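Household Budgeting and Small Stock Keeping
Handout for week 4: what a shelf costs you

Hello again everyone. Last time we ran out of minutes just as it was getting good, so I've written up the bit I wanted to say and added the things you asked me at the door. Please read it before we meet, and bring a calculator (a phone is fine, I'm not fussy).

The subject this week is stock. By stock I mean anything you've paid for and haven't used or sold yet. If you run a shop it's the goods at the back. If you run a home it's the tins, the spare bulbs, the six tubes of toothpaste you bought because they were on offer. I come from a family of stockpilers, so I say all this with love!

Why stock feels free

Once a thing is paid for, most of us stop counting it. The money left the purse weeks ago and now there's a nice full cupboard to look at. But that money is still tied up, and you can't spend it on anything else until the thing has been used or sold. We call it tied-up cash in my notes. Some books say working capital, and you'll see that phrase in the reading, so don't let it frighten you.

My own lesson in this was candles. I had a little stall in Wincombe years ago, before I taught anything to anybody, and in May I bought a big load of candles at a price I thought was marvellous. I was so pleased with myself. Candles in May! Then the evenings got lighter and lighter, I couldn't shift them, and when a customer wanted something from me that would have sold in an afternoon, I had no cash left to buy it in. The candles did go in the end, nearly all of them in winter. On paper I made a profit. I still count it as one of my worst buys, because of all the months I spent unable to do anything else.

The four costs

Write these down the side of a page, you'll use them in the exercise.

Money. What you paid, sitting still.

Space. Every shelf you fill is a shelf you can't fill with something else. At home you may not pay rent on a cupboard, but you do if you end up hiring a lock-up for the overflow (hands up, I've done it).

Spoiling. Food goes off, glue dries out, elastic perishes, fashions change. Some things keep for years and some don't, and people are surprisingly bad at guessing which. Check the date when you buy, and write it on the front in big letters.

Looking. I think this one is the biggest and it's never in the textbook. It's the time you spend hunting for a thing you know you've got, and then the money you spend buying it again when you give up. 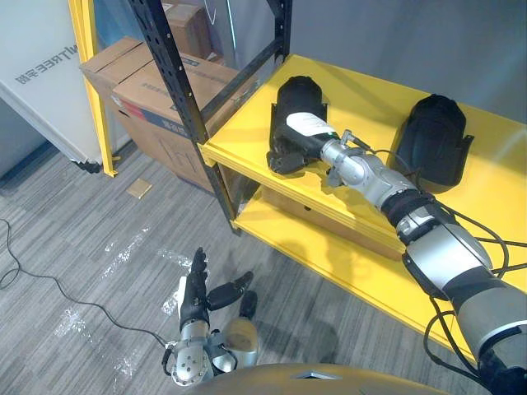 On looking, I want to tell you what Gladys Obura told our group when she came in as a guest, for those who missed it. She kept the stockroom for a shop called Flamus, which sold household bits, and when she started, everything was put away by who had delivered it. So if you wanted string you had to remember who brought the string. It made perfect sense to the person who'd set it up and to no other living soul. She changed it so that things were kept by how often they were asked for. The everyday goods went between knee and shoulder, near the door. The slow goods went up high or down low. Heavy things always went low, however popular they were, and she was very firm about that.

Then she did the part I love. She put a strip of tape on each shelf, and when the goods came down as far as the tape, it was time to order. No list, no computer, just the tape. In the reading this is called a reorder point, and there's a formula for it, which we'll do now.

The reorder point

You need two things: how much you use in a day, and how many days it takes for more to arrive. Multiply them. Then add a bit for bad luck, and the bit for bad luck is called safety stock.

Say you use one bag of flour a day (you bake a lot, good for you) and a delivery takes four days. One times four is four. If you order when you've four bags left, the new flour arrives just as you finish the old. But if the van is late you've got none, so you add a few for safety.

How many is a few? It depends how bad it would be to run out. For flour in a bakery, it would be very bad. For birthday candles, somebody can walk to the corner. I'd rather you argued with yourself over that question than learnt the formula off by heart, and in the marking I do give credit for a sensible argument.

A common slip: people use the delivery time they were promised. Please use the time it really takes. Look back at your last few orders and use the slowest, or near it.

When a bargain is a bargain

Someone asked me whether it's ever right to buy in bulk, and of course it is. I buy rice that way and always will. The test I use goes like this.

Will I use all of it before it spoils? If no, stop there.

Have I got somewhere to put it that isn't the hallway?

Can I spare the cash for as long as it takes to use up? Be strict here. Think of the boiler.

Would I still buy it if there were no offer sign? This one catches me out nearly every time.

Let's try one with sums. A cleaning paste, which I'll call Plivberg for the exercise, costs 99 pence a tub. You get through one tub a month. A trader will sell you 60 tubs for 59 pence each. It looks lovely, doesn't it? You save 40 pence a tub, and 60 times 40 pence is 24 pounds.

Now look at the other side. You're handing over 35 pounds and 40 pence today, and at a tub a month those tubs will last you five years. Five years of cleaning paste! Will it keep? Will you still have the same cooker? Where does it live? The saving comes to less than five pounds a year, and you have to store the lot to get it. I wouldn't do it. But if you had a cleaning business and went through a tub a day, you'd be done in two months and I'd say yes, go on, ask if he's got any more. The price is the same in both cases. What changes is how fast you use it, and we call that turnover.

Counting day

Do it when the place is quiet. Work from left to right, top to bottom, and don't stop to tidy (you will want to tidy). Write down what you see and leave the arguing until afterwards. If you can, have one person count and another write, and swap halfway. Nafula Were from last year's group did her whole kitchen this way and came back with a very funny list of duplicates, mostly cinnamon.

When you've finished, go down the list and mark anything you didn't know you had. Those are the ones to think about. Either they're stored in the wrong place or you never needed them.

Exercise for next time

Choose one cupboard, shelf or box. It can be at home or at work, and small is fine, I'd much prefer a small one done properly. Count it. Put a rough price on the contents. Then pick three items from it and work out a reorder point for each, with a sentence saying how you chose your safety stock.

If you'd like a made-up shop to work on, use the Nyaga grocery sheet from the back of the week one pack. Ignore the column for returns, we haven't got to it yet and it'll only muddle you.

Reading: the chapter on working capital, up to the second worked example. The bit after that is on borrowing, and I'd like to do it with you in the room, as the wording is horrid.

Spare copies of this handout are in the tray by my desk. Bring your counts even if they're messy, mine always are.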